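Threads > Repair and Reuse > Small appliances

March, 7:40 a.m.
Posted by plulisdale_fixit

Going to write up what I learned from a winter of trying to keep old kitchen appliances running in Plulisdale. Mostly toasters, kettles and mixers. Long thread, mute if you need to.

Start with the cord. Before you take out a single screw, unplug the thing and run the whole cord through your fingers. Bend it every few inches. Stiff spots and soft spots are both bad. Out of 32 appliances I opened this winter, nine had a bad cord and nothing else wrong.

A replacement cord has to match the old one for gauge. The number is printed on the jacket, usually near the plug, in type so small I take a phone picture and zoom in. Don't put a lamp cord on a toaster. A toaster pulls a lot more current than a lamp.

Screws next. I use an egg carton. Each step of the teardown gets its own cup, and I write the step on the lid. I used to use a magnetic dish and ended up with 23 screws in one pile and three different lengths.

Toasters: empty the crumbs outside, then do it again. If the lever won't stay down, look at the little electromagnet at the bottom of the slide. A crumb on its face is enough to stop it holding. Wipe it with a dry cloth. Don't sand it.

Kettles: the switch that shuts it off at the boil works on steam. There's a small channel from the top of the kettle to the switch. If the lid doesn't close all the way, the steam goes out the top and the kettle keeps boiling. I've had people ready to throw out a kettle over a bent lid hinge.

Scale in a kettle is fine to clean with white vinegar and water, half and half. Leave it 30 minutes, pour it out, rinse, boil plain water, pour that out too. If you have very hard water do it monthly.

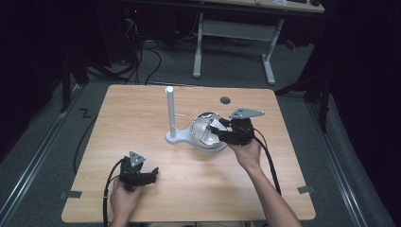

White post, flat base, silver disc. Light wood table.

Stand mixers: if it hums but doesn't turn, unplug it and try turning the beater shaft by hand. If the shaft is stiff the grease has probably gone hard. Old grease looks like brown candle wax. Scrape all of it out before you put new grease in. Mixing the two makes a mess.

Use food-safe grease on a mixer. It costs more. I bought a tub from Panasiuk Supply on the east side for 68 dollars, which hurt, but I've done six mixers and it's still more than half full. Split one with a neighbor if you only have the one machine.

If the mixer leaks oil into the bowl, that's the oil separating out of the grease after sitting a long time. Run it empty on low for a few minutes with a towel under it. If it keeps dripping after that, it needs a regrease.

Parts. The Grurow catalog is still the best for older knobs, feet and carbon brushes. Their search is bad. Search by the model number without the dashes, then again with only the first four characters. I found a set of mixer brushes the second way after giving up the first way.

Plisto kettles are the ones I can't do much with. The base is held by clips that snap when you pry them, and I haven't found the clips sold separately. If someone has opened one cleanly, please reply with how. I've broken two.

Things I don't touch: microwaves, anything with a battery pack that has swelled, and anything that smells like burned fish when it's on. The fish smell is overheated plastic in the plug or wiring. Unplug it and leave it unplugged.

On cost. My rule is that if the part is more than half the price of a decent used one, I look for the used one. I break the rule for mixers. The older ones have metal gears and are worth some money and a Saturday.

Keep a notebook. Model number, what was wrong, what part, what it cost. I've gone back to mine more than to any video. The same toaster model came in three times with the same loose wire at the lever switch.

Last post for now. I have a waffle iron that heats on one side only and I haven't worked out if it's the element or the wire through the hinge. My money is on the hinge. Will add to the thread when I've had it open.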